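Reading time: 2 min

Section 4. Setting Up the Trergate Counter Scale

Place the scale on a firm, level surface before connecting the power supply. The capacity of the unit is up to 100 pounds.

1. Turn the leveling feet until the bubble rests inside the circle.
2. Connect the adapter and press ON. Leave the platform clear until the display reads zero.
3. Press MENU, select UNITS, and choose pounds or kilograms.
4. Press SAVE.

Note: Settings are kept when the power is disconnected.

CAUTION: Do not lift the scale by its platform. Damage to the load cell is not covered by the warranty.

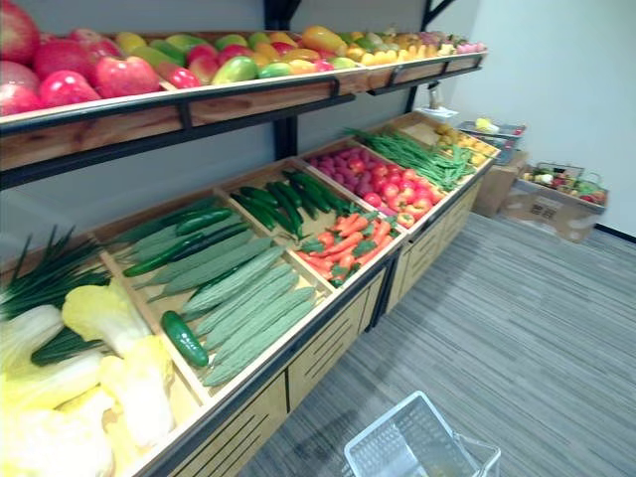
Price codes are entered after the units have been saved. The memory holds 2,000 codes. Each item sold by weight requires its own code, and a code may not be used twice.

5. Press CODE and enter the item number.
6. Enter the price per unit of weight and press SAVE.
7. Print a test label and compare it with the price list.

If the display shows Error 149, switch the scale off, clear the platform, and repeat Step 2. Should the error return, contact the Zindolach service desk.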